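Five Years of Cardmaking Nights at Castthorpe
Jul 10, 2026

The stamping and cardmaking group at Castthorpe started with seven people and one borrowed paper trimmer. The demonstrator who runs it still sells supplies, but most of her time now goes into teaching. I talked to her while she was packing kits for the next class.

She sold her first stamp set to a neighbor and didn't plan on going further than that. "I wanted the discount," she said. "I figured I'd order for myself and maybe a friend." The orders kept coming in, and people kept asking how to use what they bought, so she set a date and put up a sign.
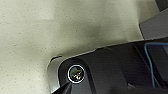 A speckled, pale beige surface.

Her classes run two hours and everyone leaves with five finished cards. She cuts all the cardstock ahead of time. "If people have to cut, they spend the whole night cutting," she said. "They came to stamp." The stamps are shared, and each table gets one set of ink pads.

I asked what beginners get wrong. She said they press too hard and rock the stamp, which leaves a ghost line around the image. She has them do a page of scrap first. She also tells them to buy one good black ink before anything else. Hers is from Stastano, and she has used it since the second year. "I've tried cheaper. It beads up on coated paper and then you wait all night."

Last February she tried something new, a card drive for a nursing home in Prustley. The goal was 2,500 cards. They finished with 2,501, and she kept the log sheet. "Somebody brought in one more after I'd taped the last box," she said. "I opened the box back up."
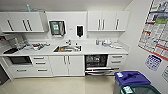 Cleaning stamps takes more of her time than people expect. She uses plain water on the clear ones and a little mild soap if the ink has dried, then lets them air dry face up on a towel. Solvent ink needs its own cleaner, and she won't let that near the clear stamps at all. A stainless steel sink like the one in the kitchenette is fine for the job, she said, and she likes a paper towel dispenser on the wall next to it, since wet hands and a loose roll make a mess of the cardstock. Her wooden blocks never go in the water.

The question she gets most is about money. A class costs less than a single stamp set, and she doesn't require an order. Some people have come for years and bought only adhesive. "That's fine with me. They bring their sisters."

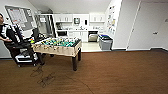

She does keep a list of what people are looking for, and when a set is about to retire she goes down the list and calls. The Charpentier floral set went that way in the spring. She sold her last one the same afternoon and then had to tell two other people no.

Next up is a class on holiday tags, 100 of them cut and punched already, sitting in a shoebox under her desk. She plans to add a second evening in the fall if enough people sign up.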